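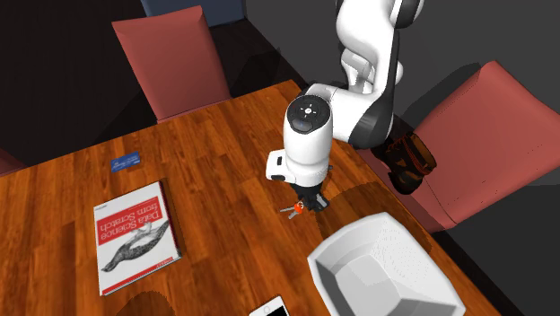 Plandmont Key Cabinet, 6-Hook
Sold by Urnside Hardware

Wall-mounted steel cabinet for house, shed and car keys. Powder-coated gray with a hinged door and cam lock. Two cabinet keys included.

Hooks: 6, numbered
Mounting: two screws and anchors, supplied
Item no. 485

Each hook takes a ring with a standard plastic tag. Large car fobs may need the bottom row. Not rated for outdoor use.

Replacement locks are sold separately. Order by Sunday for pickup at our Flirnemley store.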